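Chapter 3
Who Pays for the Long Jump? Public Money and the Making of Athletes

Before you read

Think of a sport you have played at least once. Where did you play it, and who owned the ground? Write down your answer before going on. We will come back to it at the end of the chapter, and I hope it will look rather different by then.

3.1 A runway in Oston

On a cold February morning a fifteen-year-old called Deisy Ospina took her first proper run-up at the municipal track in Oston. She had been jumping into a sandpit behind her school until then, and the sandpit had a kerb on one side, so you learned to land a little to the left. At the track there was a full runway, a board that didn't wobble and a coach, Walter Arboleda, who watched her go through three times without a word and then asked her to take off her coat.

I love this story, partly for the coat and partly for what sits behind it. The runway had been paid for by the town. The coach's wages came half from the town and half from a national scheme for young athletes. The sand was raked by a man on the parks department payroll. Deisy's bus fare was covered by a grant of 22 a month that her mother had found out about from a notice at the library. Four separate pots of public money had met at one long jump pit before seven in the morning, and the only person there who knew about all four was Walter, who had filled in the forms.

This chapter is about those pots: where they come from, who decides their size, and why a country that wants champions so often ends up arguing about bus fares. It is, I think, one of the most enjoyable corners of sports policy to study, and you need very little background to get started. If you can read a club's yearly accounts you can do most of the work in it.

3.2 Two ideas of what the money is for

Nearly every government that spends on sport gives two reasons. The first is health and pleasure: people who run, swim and kick balls about tend to be fitter and happier, and children deserve somewhere to play. The second is prestige, meaning medals and anthems and the homecoming parade. Most sports ministries hold both ideas at once and will quote whichever suits the audience in the room.

The trouble starts when the budget is fixed. A warm-weather training camp for nine rowers may cost as much as keeping a small swimming pool open for a season. Both are "investment in sport". They help different people, over different lengths of time, and you can't easily put them on the same scale. We shall call the first kind of spending elite funding and the second kind base funding, and you will meet those terms on almost every page from now on.

Teodor Solberg, who ran the athletics section at Oston for many years, used to draw the two as a triangle on the back of a start list. Wide at the bottom, narrow at the top. His view was that the top looks after itself if the bottom is wide enough. Viera Jireš, who followed him in the job, drew the same triangle and then crossed out the sides. In her experience the children at the bottom didn't float upwards at all. They left at fourteen, unless somebody held a door open for them. Their disagreement ran for years in the club newsletter and it is splendid reading — you will find two of the letters in the source section.

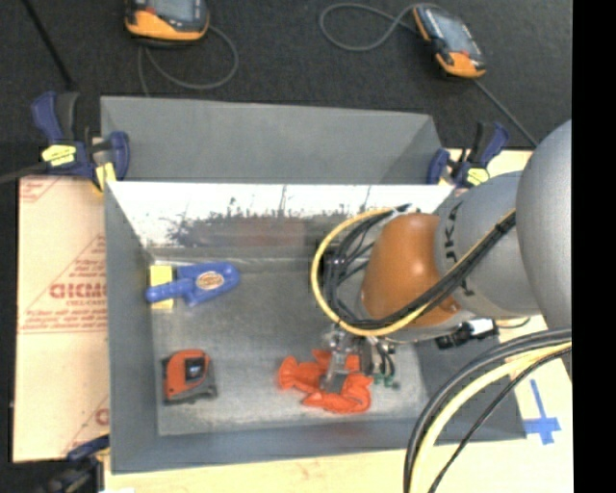 It would be easy to decide that one of them was right and move on. Please don't! The evidence is patchy and much of it depends on the sport. In long-distance running, where equipment is cheap and talent can show itself on any road, a wide base does seem to produce a steady supply of good runners. In track cycling or fencing, where you need a special building or a special kit before you can even begin, a wide base hardly exists, and almost everything rests on a few well-run centres. Keep asking "which sport?" as you read. It is the most useful question in the subject.

3.3 Following the money in one club

Let us stay in Oston for a bit, as small cases are often the best teachers. In the year Deisy joined, the athletics section had 273 paid-up members. Its accounts, which anybody could ask to see at the desk, showed income from four places: members' fees, the town grant, the national youth scheme, and a sponsorship deal with Vokent, who wanted their name on the back of the vests.

Look at how each one behaves. Fees go up and down with membership. They are small but the club can spend them as it likes. The town grant arrives every spring and is tied to opening hours, so the track must stay open on dull weekday mornings even when only two people turn up. The youth scheme pays for coaching hours and nothing else, and it asks for results. The sponsor pays for visibility, and when the vests were redesigned with a smaller back panel there was a very lively month of letters.

So the size of the pot tells you only part of what you want to know. The strings attached to it often matter more. When Yogesh Shakya took over the accounts he found 1361 sitting unspent in the youth scheme column, while the high jump mats were splitting at the seams. The money could buy another season of coaching, and it could not buy a mat. Walter coached high jump on the split mats until the summer.

We call this kind of money ring-fenced. There are good arguments for it. A ministry that hands over cash with no conditions may find it has paid for a new bar in the clubhouse. There are good arguments against it too, and the mats are one of them.

3.4 When the medal comes home

Something changes when a local athlete wins. Ministers telephone. A street gets renamed, or a roundabout. Often there is a cash prize, announced at the airport, and in the same week a promise of new facilities in the athlete's home town.

The moment is a real one, and I don't want you to be sour about it. People are proud, the athlete has earned every cheer, and for a short time sport has the full attention of the people who control budgets. Clubs that have a plan ready can do very well out of such a week. The Sorrentino rowing club had drawings for a new boathouse in a drawer when one of its members came home with a silver, and building began within the year. The Castier swimmers had just as fine a win and no drawings. They got a plaque.

What we need to look at is the gap between the announcement and the bank transfer. Some promises made at airports are kept in full, some are kept slowly, and some turn out to be money that had already been set aside under another name. In section 3.6 you will learn how to tell these apart using nothing more than two years' budget papers and a pencil.

Key terms so far

Elite funding: money spent on athletes who already compete at a high level.
Base funding: money spent so that ordinary people can take part.
Ring-fenced money: money that may be spent only on a named purpose.

Try it yourself

Go back to the ground you wrote down at the start. Find out who owns it, who cuts the grass or mops the floor, and whether the club that uses it receives a grant. A polite letter or a chat at the front desk will usually get you further than a website. Bring your notes to class, as we shall use them in 3.5 to build a funding map of your own area.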